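夹爪对比小记:腰带、裤襻,还有两只手腕上的相机

首页 > 图集 > 台面上的活儿

前阵子好几位朋友来信问,说你们试了那么久夹爪,怎么网上一张像样的图都没有。惭愧惭愧,图其实存了不少,只是我这个人写东西慢,一拖再拖,文件夹里的东西越堆越高,最后自己都不敢点开。这回趁着手头的一轮对比刚刚收尾,挑了三张出来,凑成一页小小的图集,顺便把我们这段时间的心得(还有不少没想明白的地方)一并写在旁边。图不多,话倒是不少,您多担待,泡杯茶慢慢看吧。

先说说我们在比什么。手上一共有两套指头,一套是 Plorkeck 的,指尖削得比较薄,内侧是平的;另一套是 Mulamik 的,厚实一些,夹持面也宽一点。控制器用的是 Rondonuwu,两条臂各跑各的,由同一套遥操作程序带着走。任务嘛,选来选去选了一个听上去特别家常的:把腰带穿过牛仔裤上的裤襻,或者从裤襻里抽出来。早上出门谁都干过,站着,眼睛看着手机,两只手自己就穿好了。可是换成两只夹爪来做,那真是另外一回事。

为什么选腰带?这个主意是 Hidayah Pangaribuan 出的。我们原来一直在叠毛巾,叠得大家都有点困了,而且两套指头叠毛巾的差别实在小,写报告的时候翻来覆去就那么几句话。她说不如找个又软又有点硬、又长又要对准小口子的东西。腰带正好:它横着能弯,竖着又有一点劲儿,尾巴甩到哪里全看你从哪里夹。裤襻就更有意思了,窄窄的一条布,贴在裤腰上,松的时候鼓起来一点,紧的时候几乎是平的,指尖想伸进去,得先想办法把它撑开。

我个人最看重的,其实是手腕上那只小相机。头顶的视角看全局很舒服,桌上有什么、臂到了哪里,一目了然;可是真到了穿襻的那几厘米,头顶视角基本就帮不上忙了,臂自己会挡住,夹爪的壳子也会挡住。这时候操作的人就得把眼睛挪到腕部画面上去。刚上手的人往往不习惯,两个画面来回看,看着看着就不知道哪边是左哪边是右了。我也是练了好几天,才慢慢觉得那两根黑黑的指头像是长在自己手上的。
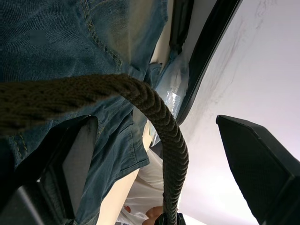 腕部相机的另一个毛病是太近。近有近的好处,牛仔布的斜纹、缝线的走向都看得清清楚楚,可离镜头再近一点就糊成一团了。我们试过把相机往后挪一小段,清晰的范围是往前移了,视野里却多出好大一块夹爪壳子,得不偿失。后来 Khải Lý 提议干脆不动位置,只把安装角度往指尖的方向多压一点,让指尖落在画面下面的两个角上,中间留给要夹的东西。试下来大家都觉得顺手,尤其是编织的腰带,一股一股的纹路本身就是很好的参照,它往哪边扭,顺着纹路一眼就看出来了。

说到编织腰带,我得多唠叨两句。我们最早用的是一条光面的,夹起来滑,Plorkeck 的薄指头一用力就往外溜,看上去像是指头不行,其实换成 Mulamik 的也溜,只是溜得慢一点。换了编织的以后,两套指头都稳当了许多,于是又有人嘀咕,说这样是不是太容易了?我倒不这么看。对比夹爪的时候,物件太滑,你测出来的全是摩擦力;物件有一点咬劲儿,才轮得到看指尖的形状、开合的行程、对位的手感。当然了,光面的我们没有扔,单独开了一组,等下一页图集再讲。

接着讲讲指头本身。薄的那一套,往布料下面探的时候占便宜,指尖斜面贴着桌子轻轻一铲,布边就上来了。厚的那一套铲不进去,得先从上面捏一个褶,再顺着褶往下走,多一个动作。可是到了要拉的时候就反过来了:厚的夹得住,往斜上方带,腰带整条跟着走,薄的夹久了会有一点点偏转,腰带在指间慢慢拧过去,等到对准裤襻的时候角度已经不对了。所以您要问我哪套好,我只能老老实实说,看您这一步在做什么。(Sulastri Harahap 看到这里一定要笑我,她说我写什么东西都是“看情况”。)

双臂配合又是一门学问。一只手固定,一只手拉,道理大家都懂,难的是固定的那只手究竟应该夹在哪儿。夹得离裤腰太近,另一边一拉,裤子整个儿被带起来;夹得太远,中间那段腰带松松垮垮的,拉了半天只是把松的那一截拉直。我们最后的做法是两只手分别夹住腰带的两头,一头往下稳着,另一头往斜上方慢慢带,让中间的裤襻自己去找位置。

讲一点枯燥的。两套指头各跑了 100 回,合起来 200 回,由三位操作员轮着来,谁也不许连着做太久。为什么不许连着做?人会累,这个不用说,更要紧的是人会越做越聪明。同一个人做到后面,早就把这条裤子的脾气摸透了,夹爪好不好用反倒看不出来了。所以每隔一阵子就换人,换人的同时把裤子重新铺一遍,方向也换一换,有时裤腰朝着人,有时转过去。
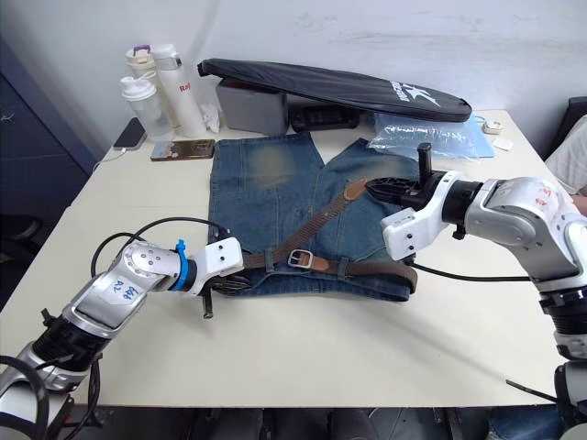

双臂各执腰带一头,牛仔短裤平铺在白色台面上,裤腰朝向近侧。

夹爪后面那根线缆也值得单独说说。走线这件事,做机械的同事重视得不得了,我们这些写程序的总嫌啰嗦,直到有一回臂转到一个刁钻的角度,线绷住了,夹爪停在半空不肯往前,我还以为是控制器出了毛病,对着日志看了大半个下午。从那以后我老实了,每次开工前先把两条臂手动走一圈,看看线在哪里兜得最紧。Rondonuwu 的控制器有个好处,力矩一旦异常会先减速再报错,不会猛地一下停死,布料不至于被扯飞出去。不好的地方是报错信息写得太简略,只给一个代号,得去翻手册。要是厂家有朋友路过这一页,恳请下一版多写两个字吧!

再说标签。两条臂长得一样,白天忙起来真的会弄混,标定文件一旦拷错,整条臂的零位都是歪的,动起来像喝了酒。我们的办法很土:拿笔写。写在臂身上最显眼的地方,字难看一点没关系,看得见就行。Puspita Nasution 是我们这里管标定的,她的规矩是换指头必标定,换相机角度也必标定,哪怕只是松了一颗螺丝又拧回去。起初大家觉得麻烦,后来有人偷懒省了一次,腕部画面里指尖对得好好的,一夹却总是偏出去一点点,那之后就没有谁再跟她讨价还价了。

下面这一段是操作的时候才体会得到的。穿腰带的活儿,慢的地方不在穿,而在找。裤襻和裤子是同一种布、同一个颜色,在腕部画面里几乎融在一起,全靠边上那一点点金黄色的线把它认出来。我们一开始想训练一个小模型帮忙标出裤襻,结果它最喜欢标的是口袋边,理由倒也充分:同样是斜斜的两道线嘛。后来改成先认裤腰中间那条竖缝,再从竖缝往两边找,准了不少。这算是笨办法,可是笨办法有笨办法的好,出了错你知道错在哪一步。

灯光也折腾过。白桌面反光厉害,相机的自动曝光一碰到大片的白就往暗里压,牛仔布跟着变成黑乎乎的一片,什么斜纹什么缝线统统看不见。Khải Lý 把曝光锁死,再把灯稍微调匀,布面才重新有了层次。黑色的指头在亮处倒是好认,边上一圈细细的亮线,夹爪开到多大,看一眼就有数。Mulamik 那套本来可以选浅色的,我庆幸当时没有选,浅色指头配上白桌面,想想都头疼。

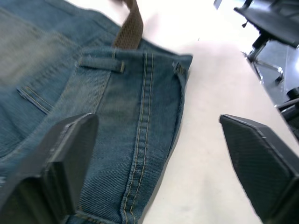

文/图:Shoshana Whitfield | 2021-10-07 | Rekby 工作间图集

夹爪将合未合的这一刻,是我自己最喜欢看的。一根指头悬在布上,另一根还在桌面上方,腰带从裤腰里伸出去,操作的人在这里通常会停一停,心里盘算着究竟是往下再压一点,还是先往旁边让一让。看别人操作的时候我也爱看这一下,停得长还是短,停完了往哪边走,一个人一个样。Khải Lý 几乎不停,手快得很,成败都干脆;Hidayah 停得最久,可是下去以后很少返工。我嘛,属于停了很久、下去以后还要返工的那一类,见笑了。

有读者可能会问,那么数字呢?数字当然有,只是我不太愿意在一页图集里摆表格。简单讲一讲:从夹住腰带头到穿过第一个裤襻,规定的时限是 60 秒,超时就算这一回没做成。全部跑完以后,超时的一共 19 回,多半出在厚指头找不到下手的地方,少数是薄指头夹着夹着拧过去了。至于速度,两套的差别比我们预想的小,操作员之间的差别倒比预想的大得多,所以我现在对“某某夹爪更快”这样的说法,都要先问一句是谁在操作。

还有一件小事想记下来。相机的延迟,我们原来一直当它不存在,画面流畅,手一动夹爪就跟着动,谁会去想延迟?五月里换过一次采集卡,延迟稍微大了那么一丁点,几位操作员都说“今天手感不对”,可又说不上来哪里不对。查来查去才查到采集卡上。可见人对这个东西敏感得很,尤其是往小口子里对准的时候,画面慢半拍,手就会多送出去一点,然后往回收,再多收一点,来来回回像在哆嗦。换回旧卡,哆嗦就没有了。打算自己搭一套的朋友,预算再紧,采集这一环也别省得太狠。

接下来的打算大致是这样:薄指头的内侧想贴一层软垫,看看拧转的毛病能不能改善一些,软垫的厚度还在商量,Sulastri 想要薄的,我想要再厚一点点;厚指头那边,准备把指尖磨出一个更缓的斜面,请机加工的师傅先做一对试试。腕部相机暂时不动了,动一次标定一次,Puspita 已经放过话,这个月谁再碰安装座谁请全组喝咖啡。腰带也会换,光面的、帆布的都想试一试,裤子恐怕也得多备几条,同一条裤子夹来夹去,裤襻边上已经有点起毛了。

想要原始录像的朋友,可以写信到工作间的公共邮箱,说明一下用途,我们整理好了会陆续发给大家。回信可能慢一点,请别着急。关于走线和标定的具体步骤,Puspita 正在写一份单独的说明,写好以后会挂在图集目录的最下面。

上一篇:叠毛巾时的指尖磨损
下一篇:光面腰带那一组(整理中)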